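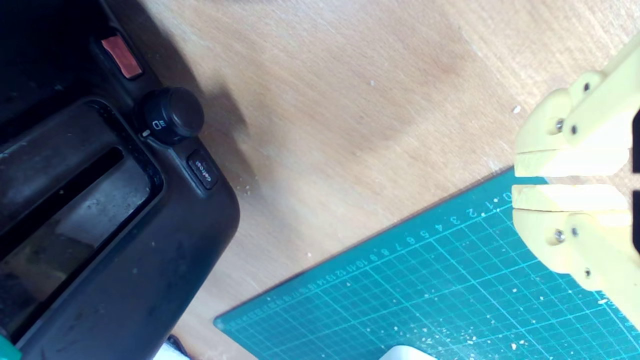
4. Practice pieces: the dashboard panel and the baking

By now you've got the arm switched on, the fingers fitted and the stop button within reach of whoever isn't driving. (If you haven't, go back to section 3, I'll wait.) This section covers the two practice pieces we use at the Trusen robot club before anyone is let loose on the competition parts. I wrote it in April after my third go at explaining it out loud, and Laine Butkienė has corrected my spelling and a couple of my numbers.

4.1 The panel

The car dashboard panel is my favourite thing in the whole kit. It has a round headlight knob, a push button marked "defrost", a reddish one further up and a big square-cornered sort of opening (well, rounded corners, but you know what I mean). Everything on it needs a different approach, so you learn loads in one evening!

1. Lay the panel on the bare wood to the left of the cutting mat. It can sit at an angle. Judges at the Avport round never put it down straight, so you may as well get used to it.

2. Bring the yellow fingers to the ruler edge of the mat and line the tips up near the 0. We call this "home". Every saved move in the Vulis software starts from there, and if home is off, the lot is off.

3. Set the speed to 30 per cent. Leave it there until you've done a full run without touching the stop.

4. Move left towards the panel in short taps of the key. Don't hold the key down.

5. Start with the knob. Open the fingers wider than you think you need, come in square to it, close gently, then turn the wrist.

6. Move on to the push buttons. Close the fingers first and press with both tips together.

7. Go back to home and save the run under your own name, please. We had a whole folder called "test" last year and I'm still sorting through it.

Note: the knob is printed with its headlight symbol on the side, so it's easy to tell which way round you've got it on the screen. The defrost lettering is faint, and you may need to zoom in.

Caution: if the panel starts sliding, stop. Don't chase it across the table with the arm. Norbert Pap did exactly that and we spent the rest of the session printing a new finger, which takes 385 minutes on our printer.

4.2 The baking

Once you can work the panel you're ready for something that falls to bits. For this you need the white foam walls, the clips and a bit of something baked. The seedy, bumpy sort is best, as it gives the fingers a proper challenge.

8. Stand the foam panels up so they meet in a corner, and push the clips down over the top edges. Give each clip a little wiggle to check it.

9. Put your piece of baking on the foam floor, with the fat end pointing to the right. The fingers come in from that side and the thin end won't stand much squeezing.

10. Drop the grip force to 2 on the slider. I know it looks like nothing. Try it before you turn it up.

11. Close the fingers until both flat pads are touching, one on top and one underneath, then wait a second before you lift.

12. Lift slowly and hold it up in front of the foam for a count of 8. Watch the thin end while you count, that's where it'll start to sag if it's going to.

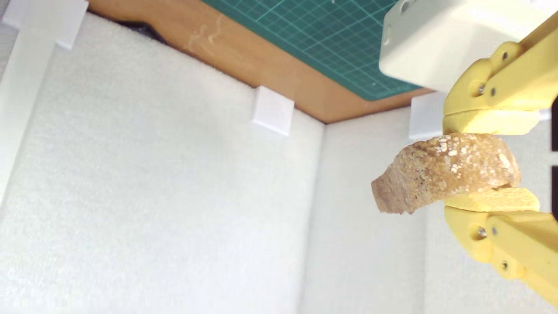 13. Lower it again and open the fingers a little at a time. If you fling them open, the crumbs get into the joints.

Note: a torn piece is harder than a whole one and scores better in the Sárközi round, so do tear yours up before you start.

Caution: whatever has been in the fingers is not a snack afterwards. This includes the nice ones.

4.3 Before you go home

14. Brush the mat and the fingers with the soft brush, especially round the pins and screws. Allow around ten minutes for it.

15. Park the arm, switch off at the wall and write your best hold time in the club book. Laine checks the book before she sets up the next session, so if something felt stiff or made a funny noise, put that in as well.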